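Zidunard sent me a month's access to their simulation kit for arm-mounted cameras. The pitch is that you train a pick routine on rendered views and move it to a real arm with little retuning. Notes as I go, starting Monday.

Install first. The package wants its own Python environment and refuses to share. Took 32 minutes on the workshop machine, most of it the materials library. The licence file has to sit in the root folder. The manual says the config folder, and the manual is wrong.

The arm model loads with sensible joint limits. Default gains are stiff. I dropped the wrist damping to match the Yáñez arm we run here and the overshoot then looked familiar.

Camera settings live in a separate panel from the arm settings. Exposure, focal length, mounting offset, noise. You can save a preset but you can't rename it afterwards, so choose with care.

Ran the Wakness test set against it. It's 500 short pick jobs on a plain bench, same start pose, object position shuffled. The batch runner copes well. It writes one log per job and a summary sheet at the end.

Now the worktop materials, which is the part I was asked about. There's a wood set with adjustable gloss. Grain is wavy and uneven, crowded together on the right, and the reflection bleaches the upper middle until the lines nearly go.
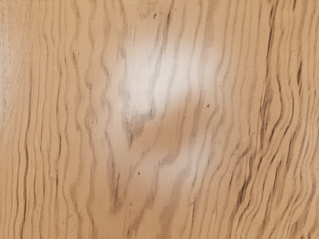
Iara Leiva replied that gloss is the setting she would randomise first, as her depth estimates used to drift on any shiny bench and a matt training set had hidden the problem for weeks.

Agreed, and the kit does allow it. Gloss takes a minimum and a maximum and draws a value per job. Light direction does the same. Grain scale doesn't – it's one fixed number per material, which is a pity.

With gloss fixed low, 736 frames rendered in the time it takes to make tea. With reflections on full it's much slower and the fan lets you know. The preview window also lags behind the batch, so trust the logs.

Export is plain. Frames, poses and joint angles go into matching folders, numbered from zero. Masks are optional. If you turn them on halfway through a batch, the numbering restarts and you'll be sorting files by hand.

Support is by email. I asked about the numbering at 90 per cent through the first batch and Constanza Gaete answered the same afternoon. Known fault, fix planned for October, workaround is to set masks before you start.

Price is per seat, billed yearly, with the wood and metal sets included and fabrics extra. I wouldn't pay for fabrics yet – the folds clip through the bench.

Next is the transfer run on the real arm at Starnberg, same gripper, two lamps. I'll post the logs in this thread with the gloss range I used.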